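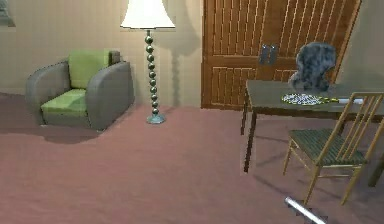
Gray armchair with green cushions on a mauve-pink carpet.

I put off cleaning my trunk liner for a whole winter, and by the time I got to it there was road salt in every groove. So learn from me and do yours in December, before it cakes! It takes me 30 minutes, plus drying.

Mine is a rubber liner from Imrie, the kind with a raised lip. If yours has carpet on top, skip the soaking part and just use a damp brush.

Pull the liner out slowly, back edge first, and keep it level (all that grit wants to go straight into the spare tire well). Shake it off on the lawn or driveway, then vacuum the trunk floor while you've got it bare.

Lay the liner flat and hose it down. Mix a squirt of dish soap into a bucket of warm water and scrub along the grooves with a stiff nylon brush. For the white salt crust I use one part vinegar to 4 parts water, let it sit a few minutes, then scrub again. My neighbor Greer Tennant swears by an old toothbrush for the corners, and she's right.

Rinse until the water runs clear. Please don't use a shiny tire dressing on it, or your groceries will slide all over the place at the first turn.

Hang it over a fence or railing, out of strong sun, and flip it once. I do mine Friday evening and put it back the next morning. Check the underside before it goes in, mine always has a puddle hiding near the lip.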